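## Do shoppers believe "handmade"?

Erzsébet Farkas, draft 3, 2018-02-18

The Clernex survey claims that most buyers will pay extra for a hat labelled handmade. I doubt it. It asked 3,971 people what they would do, and none of them had to open a purse.

I tried something smaller at Tumlow market in November. I asked 20 shoppers to choose between two hats at different prices, then asked why. Most talked about fit and colour. Only 3 brought up the label — and one of those thought it was a washing instruction.

Stitching is supposed to be the giveaway, according to the Faromo leaflet. I'm not convinced a buyer can judge it.

A brown bucket hat: 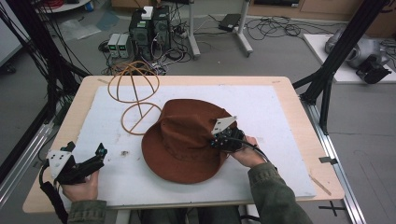
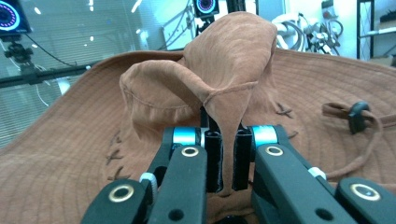 My sample is far too small to prove Clernex wrong. It does make me wary of asking people about money they aren't spending, and I would want till receipts before I repeated the claim.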